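Cillen Home Arm — demonstration notes and buying advice

Supplier: Cillen
Seen at: open day, Plindham works, May
Our status: listed, not recommended yet
Reviewed by Anju Kashyap for Haddad Equipment

We get asked about the Cillen arm most weeks now, usually by people who have watched the promotional film. I went to the open day at Plindham to see it work on ordinary household things. What follows is my view, and Cillen's brochure will give you theirs.

The session I watched was billed as "clearing up after a snack". It ran for 18 minutes, including a restart and a long pause while two engineers talked over a laptop. Cillen says the arm has done over 1,000 hours of this kind of work at its own site. I asked to see the logs and was told they would be sent on. They haven't been.

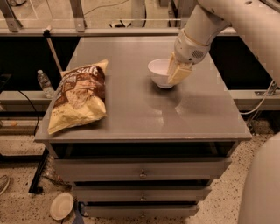 Grip is where I'd want more proof before spending money. Cillen lists plates, cups, bowls and soft packets as suitable loads, which is a generous spread for a two-fingered parallel gripper. A small white bowl is a fair thing to start with, with a rim the fingers can get at from one side. The crumpled crisp packet lying on the same grey top, one corner over the edge, is the harder job, and much closer to what my own kitchen looks like. I asked how the arm decides where to take hold of something with no fixed shape. The answer was long and I came away with very little of it.

I also asked for a full bowl. Soup, cereal, anything. "Not in this demonstration" was the reply.

What you get
Arm, gripper and base unit
3 days' set-up by Cillen staff
Remote support on weekdays, 9 to 5
Spare finger pads, 3 pairs

Not included: floor survey, extra furniture, or any promise about drawers, although drawers feature heavily in the film.

Trial units can be booked through our Purnby showroom. Bring your own crockery — and a crisp packet, opened. We will update this page when the logs arrive.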